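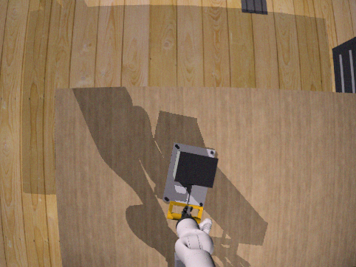
Bimow 12, the default image viewer of the Puvik desktop, was released on Thursday. The new version replaces the scaling code, moves thumbnail generation into a separate process and drops the old plugin interface. Source archives are on the project download page, and binary packages are already in the testing branch of Idumow Linux.

The release contains 781 commits, most of them in the rendering and cache code. Maintainer Jayanthi Chowdary writes in the announcement that the old cache stored one full-size decoded copy of every open image, plus a second copy for each zoom level used in the session. Version 12 stores tiles instead and frees them when they leave the visible area. Memory use now depends mainly on the size of the window, and large scans can be opened on machines where the previous version ran out of memory.

Thumbnails are created by a new helper, bimow-thumbd, which starts on demand and exits after 42 seconds without work. It runs with no network access and can only read the file handed to it. If a damaged file crashes the decoder, the helper restarts, the file gets a generic icon, and the main window stays open. The helper writes to the shared thumbnail directory, so existing thumbnails are picked up and do not have to be created again. The timeout can be changed in the configuration file but not in the preferences dialog. 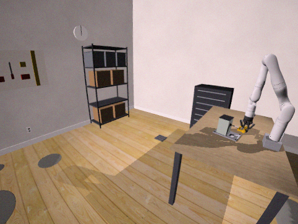

Scaling has been rewritten on top of the Kulkarni filter library. The previous code used a fast box filter below 50 percent zoom and a slower filter above it, which caused a visible jump when the zoom level crossed that point. One filter now covers the whole range. The difference should be clearest with thin dark lines on smooth, pale surfaces. With the box filter, lines of this kind could break up or vanish at small sizes. The new filter keeps them continuous for longer but needs more processor time, and users of older hardware can select "Fast" under Preferences, Display to get the old behavior back. Scaling is done in linear light by default. Images without an embedded color profile are treated as sRGB.

Other changes in this version:

The sidebar can be placed on either side of the window and remembers its width separately for each monitor.

Rotation of JPEG files is lossless where the image dimensions allow it. In other cases a dialog asks before the file is written.

Keyboard shortcuts are stored in a plain text file and can be reloaded without restarting the viewer.

The slide show no longer blocks the screen lock when it is paused.

File names containing a line break are displayed correctly in the title bar.

The old plugin interface, deprecated since version 11, has been removed. Plugins written for it will not load and are listed as incompatible in the plugin manager. The batch rename and histogram plugins have been ported and ship with the main package. The web upload plugin has not been ported. According to Chowdary, a port would be accepted if someone is willing to maintain it.

Bimow 12 requires version 3.4 or later of the Puvik libraries. It also runs on other desktops, but the sidebar position is not saved there unless the Puvik settings service is running. Packagers should note that the Kulkarni library is a hard dependency and that the build option for the internal scaler no longer exists. The "Fast" setting uses a box filter supplied by the library.

Two known issues are listed in the release notes. Animated images may play too fast on displays with variable refresh enabled, and printing with a custom margin ignores the selected unit and always uses millimeters. Fixes for both are planned for a point release in September.

Settings from version 11 are converted at first start. The old configuration file is kept next to the new one with the suffix .old and can be deleted by hand.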